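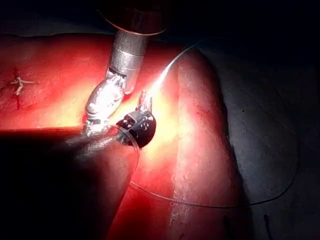
I've been sulking about a stopped arm for the best part of a month now, so you may as well hear it. I work on the suturing bench at Aasen, a small outfit that tries to teach robots to stitch, and one Monday in June our left arm let go in the middle of a pull. No alarm, no red banner, nothing on the Urside console except a cheerful green tick. The jaws simply opened and the needle was left to look after itself.

It was a practice run, so the worst thing hurt was my mood. But it took us 18 days to find out why, and the why is what I want to moan about!

The controller (a Kikton, and mostly I like it) has a rule that says if the grip force reading goes missing for more than 300 milliseconds, go to the safe state. Lovely. Only somebody, years back, decided that the safe state for a gripper is open. I can see where that comes from. If you're packing boxes and someone's sleeve gets caught, open is exactly what you want. With a needle halfway through a stitch and a tail of thread trailing off behind it, open is about the last thing I'd ask for. I'd want it to hold still, keep what it's got and shout for me.

And the shouting never came, which bothers me more than the jaws. The log had it down as a "recovered event". The reading came back, so the software patted itself on the head and carried on as if it still had the needle. It went through 4 more moves, very smoothly, holding nothing at all. If I'd been making tea I'd have missed the lot.

We blamed the cable first, obviously. Everyone blames the cable. We swapped it, ran 30 more stitches, got bored, and called it fixed, and then it did it again the following week. Good new cable, same green tick. The culprit was a connector further up, from Lullex, that didn't like one particular wrist angle. Fine, connectors wear out, I don't hold a grudge against a connector.

What I do hold a grudge against is the word "safe" being settled once, in a menu, by people who'll never see what the arm is holding. I think it ought to be picked again for every job, out loud, by whoever has to stand next to the thing. And a fault that clears itself should still stop the work until a person has had a look. Yes, it'll be annoying. We've had ours set up like that for a fortnight and I've already sworn at it twice, and one of those was over a perfectly good stitch. I'm leaving it on.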